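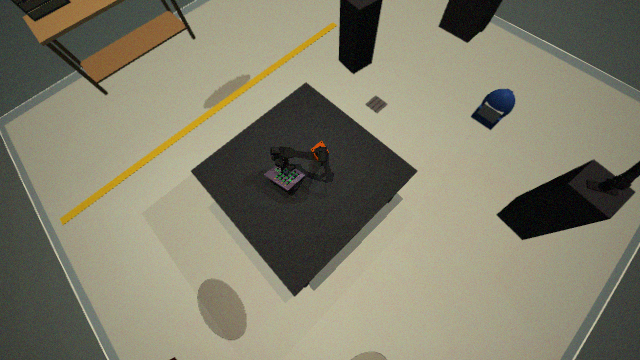 Small black arm over the purple tray, dark table.

Evening all. I promised a few of you I'd write up what I've been doing with the old Brudach colliery papers, so make yourselves a cup of tea, it'll take me a few posts to get there.

For anyone new: Brudach was a small pit, never a famous one, and most of what we know about the underground workings comes from the deputies' report books. Those are the daily notes on gas, roof and timbering, usually in pencil and usually written by a man who wanted to get home.

There are 308 books in the run, and I've now read 362 pages of the earliest three. Yes, I know. At this rate I'll be finished when my grandchildren retire, but I'm enjoying it so much that I can't quite make myself skim!

The handwriting is lovely once you get your eye in. One deputy makes his capital F like a little gallows, which had me reading "Firedamp" as "Tiredamp" for a whole evening (and feeling rather sorry for it).

Now, the Huet seam. The printed histories say it was given up because of water. The books mention water hardly at all. What they mention, over and over, is bad roof: "props taking weight", "fall in the return, cleared", "roof very tender past the second gate".

Ilari Suominen kindly looked over my transcripts and thinks both could be true, with water in the dip workings and poor roof higher up. He knows far more about longwall than I do, so I'm leaning his way until I find something that says otherwise.

Lenni Hirvonen also sent me a tracing of the 1,104 yard drift at Codov, the next pit over, and the two sets of workings come much closer together than I'd ever realised. I've had it spread over the dining table since November and we've been eating off our knees.

If anybody has family papers from Brudach or Codov, pay notes, lamp checks, a letter, anything at all, I would dearly love to see a copy. Even a surname and the job he did would be a help.

Next up is book four, which has a tea stain on the cover and a pressed fern inside it. More when I've got past the fern.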